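Birnell Technical College Students Advance to Final of Skovora Simulation Challenge

Two-semester automation course sends first team to the online robotics competition

BIRNELL - A team of eight students from Birnell Technical College has qualified for the final round of the Skovora Simulation Challenge, an online contest in which school and college teams program a simulated robot arm to do household jobs. The final takes place in October.

The team, which competes under the name Skalex, placed second in the qualifying round out of 27 teams. It is the first time the college has entered.

The Skovora challenge is run entirely in software. Each team receives the same set of virtual rooms, objects and robot models, and writes its own control program. The programs are then uploaded and scored without the students being present. There is no hardware to buy and no travel, and the college said this was the main reason it was able to take part.

"We have one real arm in the lab and 219 students who would like to use it," said Wiroj Ruangrit, who teaches the automation course and coaches the team. "In simulation all eight of them can work at the same time. They can also run the same task overnight and look at the results before class."

Teams in the qualifying round were given a group of kitchen tasks. Skalex chose to spend most of its time on the mug stand task, in which the arm has to work with a mug and an upright stand on a table. Points are given for a steady grip, for a clear path around the stand and for finishing inside the time limit. Points are taken away if the arm or the mug touches the pole.

The students started with the mug alone and later moved on to versions with a utensil inside it. The added object changes how much room the arm needs when it comes near the stand, and the team rewrote its path planning code to allow for this.
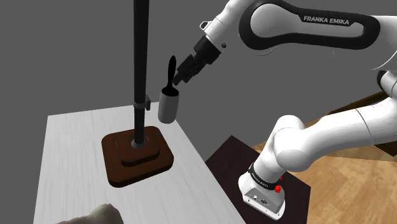
The mug stand task in simulation, with the Franka Emika arm gripping a mug near its rim.

According to the team's written report, the hardest part was choosing where to grip. Early versions of the program closed the fingers wherever the mug was easiest to reach, and the arm then had to twist its wrist late in the move. The students added a step that compares several grips before the arm starts and throws out any that would bring the wrist too close to the stand. The report says this made the program slower to start but reduced the number of failed attempts.

A second problem was the starting position. The contest software moves the objects between runs, and a program that worked well on one layout could fail on the next. The team split into two groups. One group wrote the motion code. The other built test layouts and kept a log of every failure, with a short note on the likely cause. The groups traded jobs halfway through the semester so that every student did both.

"The log is what I grade," Ruangrit said. "The score in the contest is nice to have. But if a student can show me a failed run and tell me which line to change, that student can go to work in a shop."

The automation course at Birnell Technical College runs for two semesters. The first covers basic programming, coordinate systems and safe work around machines. The second is built on a group project, and the Skovora challenge was offered this year as one of the project choices. Students who did not join the team worked on a conveyor sorting project or a label inspection project.

Work on the mug stand task was done in the Akgül Lab, the college's computer and automation room. The lab is open to enrolled students until 8 p.m. during the semester, and team members used the evening hours for longer test runs.

In the final, teams will receive a new set of tasks that they have not seen before. They will be allowed to reuse their own code. Skalex plans to keep its grip selection step and is now cleaning up the rest of the program so that new objects can be added with fewer changes. The team is also writing a short guide to its code for students who take the course next year.

The college will show the final in the Akgül Lab on the large screen. Students, families and local employers are welcome to attend, and team members will be there to answer questions about the project. The starting time will be posted on the college website when the organizers release the schedule.

Enrollment for the next automation course is open. No programming experience is required for the first semester. Students entering in the second semester need either the first-semester course or permission from the instructor.

About Birnell Technical College
Birnell Technical College offers two-year programs and short courses in automation, machining, electrical work and computer support. Day and evening classes are available.

Press contact
Communications Office, Birnell Technical College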